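# Why Snacks Come in So Many Different Packets

Open a kitchen cupboard and you will probably find packets. Some are shiny and some are dull. Some crackle when you touch them and some feel like paper. The food inside has a lot to do with which kind is used.

## What a packet has to do

A packet keeps food clean while it travels from the factory to the store and then to your home. It also keeps things out. The main ones are air, water, and light.

Air makes crunchy food go stale. Chips and crackers soak up tiny drops of water from the air, and then they bend when they should snap. Light can change the taste of foods that have oil in them, such as nuts.

## Shiny packets

Many snack bags are made of thin plastic with an even thinner layer of metal on the inside. The metal layer is much thinner than a hair. It blocks light and stops most air from getting through.

See-through plastic lets you look at the food before you buy it. It lets light in too, so it is often used for foods that light does not harm very much.

## Paper packets

Paper is good for dry foods such as flour and sugar. Plain paper lets water through, so some packets that look like paper have a thin plastic lining. You can't always tell from the outside.

## Try it: the cracker test

You need two crackers, a small plate, and a zip bag.

1. Put one cracker on the plate and leave it out.
2. Put the other cracker in the bag. Press out the air and close it.
3. Wait one day.
4. Break each cracker in half and listen.

Miroslava Demchenko's class tried this in December with the heater on, and both crackers still snapped. Warm indoor air in winter can be very dry. They did it again near a bowl of water, and the cracker on the plate went soft. If your crackers stay crisp, leave them another day.

## Putting packets away

Small packets slide around on a shelf and fall behind each other. A box with no lid helps. Stand the packets up in it like books, with the names facing the front. Tall ones go at the back.

Before you start, lay all the packets out on a table. Look for the date on each one. Packets with the soonest date go where you can reach them first. If a packet is already open, fold the top down twice and use a clip, or ask a grown-up for a jar with a tight lid.

Big bags of chips don't fit well in a box. They are puffed up with a gas called nitrogen, which keeps out the oxygen that makes food go stale. Lay them on top of something flat where they won't get squashed.
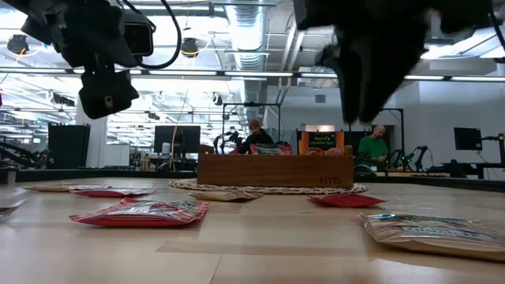
*Snack packets on a table, with two kinds standing up in a wooden box.*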